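Equipment & Methods / Manipulation
April | by Raquel Peixoto

Louro Clutter Kit: the tabletop set we test grasping on

I've had so many people ask what we put on the table for the Louro tests that I finally gave in and wrote it all up as a page you can order from. So! This is the kit, what's in the box, and what we learned from using it, including the bits that didn't go the way I wanted.

Some background first. Most of us who work on grasping end up with a pet set of objects, and mine was embarrassing for years (mugs, mostly). The trouble with mugs is that a policy gets good at mugs. When Bernardo Valente joined us at Jovalcombe he kept asking what happened if you left the rest of the mess on the table, and I kept saying we'd tidy up before each run like everybody does. He won that one. The Louro method is pretty much his question turned into a procedure: you keep the work area crowded, you name one target, and the arm has to get it without disturbing its neighbors.

We score two things. Did it pick the right item, and did anything else shift on the way in or out? I care more about the second. A gripper that grabs the right tape measure and drags a power cord along with it has failed in my book, even if the success column says otherwise. 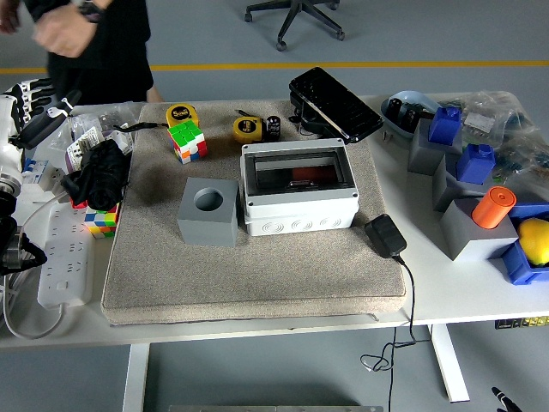 The mix matters more than the number of items. You want a few pairs, so the policy can't get away with "find the yellow one" when two tape measures are sitting on the same mat. You want see-through stuff too. A junction box with a tinted lid is wonderfully mean: put something red inside and plenty of models will go straight for the red thing and bump into the lid. And you want cords, plus something floppy like black fabric, because rigid parts alone make everyone look good.

Then there are the printed parts. The kit includes the print files for the gray blocks, the blue pieces with top pegs and the cube with the round hole. Print them in whatever you have, although I'd stay away from shiny filament unless you enjoy suffering with depth cameras.

Okay, results. We ran 431 trials with the Vornine policy, same arm, same gripper, layout reshuffled between trials. On single objects with nothing nearby, it got 92 percent, and I was feeling very pleased with myself. With the full spread out, it dropped by 22 points. Ouch! Bernardo sorted the failures and found 4 kinds that kept coming back: wrong twin, snagged cord, lid bump, and what we just call "the shove," where the arm clears its own path with its elbow. The shove was the big one, and adding elbow clearance to the planner helped a lot more than extra training data did. I did not expect that.

What you get: the mat, the loose objects, the print files, layout cards for the shuffles, and our scoring sheet. Fruit is on you (we use a lemon, swap yours before it gets sad). The arm, the gripper and the policy aren't included, but the layout cards don't assume any particular arm as long as it can reach across the mat.

If you already own the older Sovitz set, you can buy just the cards and the print files and fill in the rest from a hardware store. Your numbers won't line up exactly with ours, so please say which version you used when you write it up.

Orders go out from Jovalcombe in small batches, and the scoring sheet is free to anyone who asks. Send me your failure counts too, especially the shoves.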